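# Toma: tabletop pick-and-place, shared workshop build

Recordings and config files from the arm bench at the Purmont workshop.
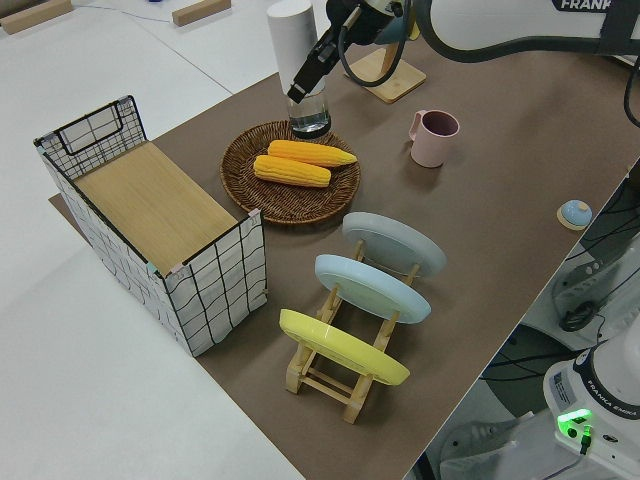 Toma started in May as a weekend build and now has its own bench. The repo holds the control scripts, the gripper settings and 300 recorded episodes, almost 500 if you count the ones in `rejected/`.

## Layout

- `episodes/` — one folder per run, joint states plus video
- `config/` — speed limits, gripper force, table height
- `tools/` — Tristano, our playback viewer

## Notes

Episodes are split across 4 tasks, listed in `tasks.txt`. The first 17 use an older table height. Load `config/table_old.yaml` before replaying them or the gripper will come down too low.

Objects are moved by hand between runs, so don't rely on fixed start positions. Animus, the training code, lives in a separate repo.

## Comments

**benchrat:** Does Tristano run without the arm connected?

**purmont-shop:** Yes — start it with `--offline`.

**lowgear:** Old table file fixed my replay, thanks.

Sign up for the Purmont workshop newsletter. This site uses cookies. Accept | Settings

© Purmont Workshop | Contact | Back to top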